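Chapter 7
Stems, Bunches, and the Hand-Tied Bouquet

In this chapter
Parts of the stem and why they matter to the arranger
Gathering and holding a bunch
Tying, trimming, and transfer to the vase
Working with artificial stems

Key terms: binding point, node, leaf sheath, spiral, parallel bunch, line flower, filler

7.1 Introduction

Students who come to flower work for the first time tend to look at the bloom. The customer does the same, and there is nothing wrong with it, but the arranger's work is done lower down. A bouquet keeps its shape because of what happens at the binding point, the narrow place where the stems meet and are held together. If the binding point is loose, the heads drift apart. If it is too tight, soft stems are bruised and the outer flowers are pushed forward.

Chapter 6 dealt with the choice of color and the balance of large and small heads. The present chapter turns to the stems themselves. It assumes that the student has already conditioned fresh material as set out in Chapter 4 and has a clean bench, a pair of sharp snips, and a supply of soft tie.

A stem is rarely a plain tube. Along its length are nodes, the slightly thickened places from which leaves or side shoots grow. In many grasses and in members of the carnation family, the base of the leaf wraps around the stem. In grasses this wrapping part is called the sheath. Nodes and sheaths affect the bunch in two ways. They add thickness, so that ten stems with heavy nodes take up more room than ten smooth ones, and they catch on one another when a stem is drawn through the hand.

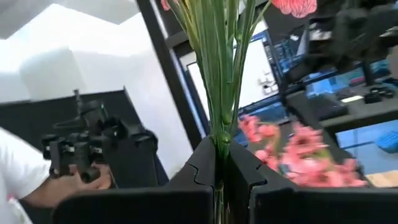 The height of the binding point decides how far the heads will spread. As a working rule, the lower the bunch is held, the wider the stems may open above it. A bunch held just under the flowers forms a tight dome. One held well down the stem opens into a looser shape in which single heads can be seen from the side. Both are correct, and the choice depends on the vessel and the place where the bouquet will stand.

Two methods of gathering are taught in this course. In the parallel bunch, all stems run side by side, and the bunch is firm and narrow. In the spiral, each stem is laid across the last at the same slant, always in one direction. The spiral takes longer to learn. The Gromdale course allows 3 bench sessions for it, and most students need all of them.

7.2 A note on artificial stems

Artificial flowers are now common in hotels, waiting rooms, and shop windows, and they are used in the early exercises of this book. They can be handled many times without wilting, and a failed bunch may simply be taken apart and begun again. Their stems often contain wire, however, and should be cut with wire cutters — never with the snips kept for fresh material. Ruffled heads that have been packed flat should be opened petal by petal before the bunch is gathered.

The student should also note that a wired stem holds whatever bend it is given. A fresh stem springs back. Exercises practiced only on artificial material may therefore give a false sense of control, and Exercise 7.4 repeats the work of Exercise 7.2 with fresh flowers.

7.3 Before you begin

Cut all stems for the first exercise to 38 centimeters. Strip any leaves that would fall below the binding point. Lay the stems on the bench in groups by kind, with the heads facing the same way, and place the tie within reach of the free hand.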